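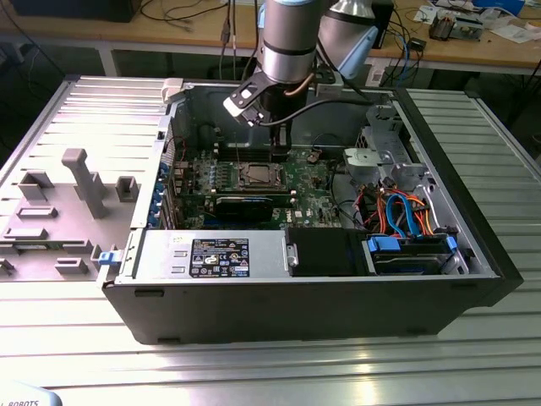

**Robotic disassembly practice** is the set of rules, standards and working habits used when a robot arm takes apart, or helps to take apart, manufactured goods. Desktop computers are among the products most often treated in this way, and most of the written guidance was first made with them in mind. The subject overlaps with industrial robot safety, with electrical safety and with the rules for handling used electronic equipment.

## Scope

The term covers work on a single unit at a bench as well as work on a line. It does not normally cover shredding or other bulk processes, in which parts are not kept whole. A distinction is made between *destructive* disassembly, where fasteners and housings may be broken, and *non-destructive* disassembly, where every part that comes out should be fit to go back in. The practices described in this article belong mainly to the second kind.

## Background

Rules for industrial robots were written for fenced cells in which the same part arrives in the same position each time. Used computers do not arrive in this manner. Two units of the same model may differ in their cables, in their drives and in the repairs they have had. For this reason the laboratories that began the work found that the general standards told them how to keep people safe, but said little about how to keep the product safe.

Several groups wrote their own house rules to fill this space. One of the better known is the *Wemcombe Bench Code*, prepared at the Wemcombe repair laboratory under Afshin Rahimi and released in December 2020. It has 20 clauses and a short annex on records. The Fletum guidelines, which appeared later, took over much of its wording but are addressed to recycling firms.

## Relation to general standards

ISO 10218 deals with the safety of industrial robots, and ISO/TS 15066 gives further guidance on robots that share a space with people. House codes do not replace these documents. The Wemcombe code says in its first clause that where the two disagree, the general standard is to be followed and the disagreement reported to the editor of the code.

Protection of parts against static electricity is treated in the IEC 61340 series. A metal worktable must be bonded to ground, and a gripper that touches circuit boards should have finger tips of a material that lets charge drain away slowly. Bare metal tips are discouraged for this work, also when they are grounded.

## Common provisions

### Preparing the unit

The power cord is removed before the unit is brought to the cell. The power button is then held down to discharge what remains in the supply. The power supply itself is never opened, neither by the robot nor by the operator, and is passed on as a closed part.

A tower case is normally laid on its side with the opening upward, so that the arm can approach the board from above. The side panel may be taken off by hand. Codes differ about where it should go afterward: the Wemcombe code permits it on the table if it lies flat and outside the planned path of the arm, while the Fletum guidelines want it on a separate rack.

### Approach and contact

Most codes ask for a vertical approach to memory modules, with the latches opened before any pull is made. The limit for pulling force is set for each kind of part and is written down before the trial. In the Wemcombe code the first approach to an unknown board is made at 20 millimetres per second or less, and the arm must stop 2 millimetres above the part so that the operator can confirm the position.

Cables receive their own clause. A loose cable near the path is to be tied back or unplugged by hand, and the robot's own cables should have enough slack for the full turn of the wrist - but not so much that a loop can catch on a drive cage or a bracket.

### Order of removal

The usual order begins with cables and goes on to drives, expansion cards and memory. The processor and its cooling parts come last, as they are the parts most easily damaged by a tilted grip. An operator may change the order when a part blocks another one, and notes the change in the record.

### Records

Every trial is recorded, including those that were stopped. The record states the model of the unit, the gripper used, the force limits and any damage. The annex to the Wemcombe code asks that records be kept for 9 years. Storage drives are logged separately and held in a locked place until their data have been erased.

## Criticism

The house codes have been criticized for being too slow for commercial use. Esfahani argued that the stop above each part makes sense for the first 200 units of a model and is wasted time afterward. The editors of the Fletum guidelines accepted this in part, and since their April revision the stop may be left out for models with a good record.

A second objection is that the codes assume a desktop case with tool-free latches. The Truster scheme, which certifies repair shops, does not accept them for laptops, where glue and very small screws are common.

## See also

- Design for disassembly
- Collaborative robot
- Electrostatic discharge
- Electronic waste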